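Ruddock Low Light Ratings: README

Ruddock is a table of noise and detail ratings for video taken from cameras and lenses in poor light. It holds 3894 rows, one per clip. Read the section on limits before you quote anything from it. Most of the tables I have seen online that claim to settle which camera is "best in low light" settle nothing of the kind, and I would rather this one wasn't added to the pile.

What is in it

ratings.csv — one row per clip, with body, lens, ISO setting, shutter, frame rate, codec and three scores
bodies.csv — 122 camera bodies, with firmware version where the owner wrote it down
notes.txt — free text, mostly complaints

Scores run from 1 to 5. A 5 means the viewer saw no noise worth mentioning at normal viewing distance. It does not mean there was no noise. The three scores are noise, fine detail and colour shift, and they should not be averaged. I have seen them averaged.

Where it came from

The first 3048 rows came over from the old Berkmont sheet, which was kept by hand and had no fixed rule about picture profiles. Flat profiles and standard profiles are mixed together there, and the profile column says "unknown" for most of it. The rest were collected with the Virkunus form, which at least insists on an answer. Whether people gave the right answer is another matter.

ISO numbers are as shown in the camera menu. Makers do not agree on what those numbers mean, so comparing ISO 6400 on one body with ISO 6400 on another is shakier than it looks. Exposure was meant to be matched with a grey card. I have my doubts about how often that happened.

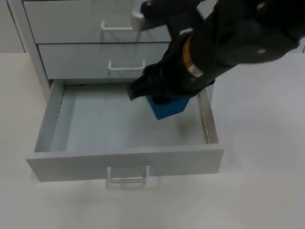
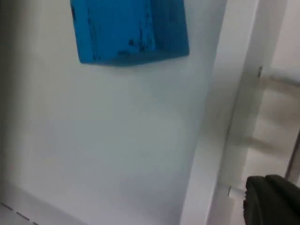
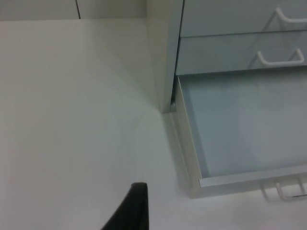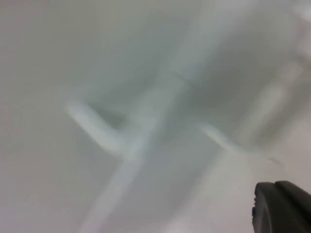

Four views from the same place. The last is heavily blurred.

How the scoring was done

Viewers watched each clip once at full size and once at half size, then filled in the scores. They could see the name of the camera while doing so. This was a mistake in the Berkmont days and was only put right in the Virkunus form, which hides it. Expensive bodies score better in the older rows than in the newer ones, and I don't believe the cameras got worse.

Clips with in-camera noise reduction are marked nr=1. If the column is blank, nobody checked. Some bodies can't switch it off at all whatever the menu says, and a clean score from one of those should be read next to its detail score, which is often dismal.

Known limits

Lens faults get blamed on the body. A cheap zoom wide open will drag down the detail score and there is no correction for it.
Compression is not separated from sensor noise. Blocky shadows were scored as noise by some viewers and ignored by others.
Colour shift was judged on whatever screen the viewer had. Screen type is not recorded.
Two rows with the same clip_id are usually two viewers, but a few are plain duplicates. I take them out when I find them.

Things people ask for

A single overall ranking. No. The file will let you make one, and you are free to, but please don't put the Ruddock name on it.

Dynamic range figures. There are none here and they can't be worked out from what is here. The Kidwood charts measure something closer to that, though I'd look hard at how they choose their cut-off before trusting the second decimal place.

Changes

November: column "iso_true" removed. It was a guess.
November: nr column added to the Virkunus rows only.
Before that: not written down.

Use

Free to copy and change. If you publish results, say which rows you used, and say whether the viewers could see the camera name.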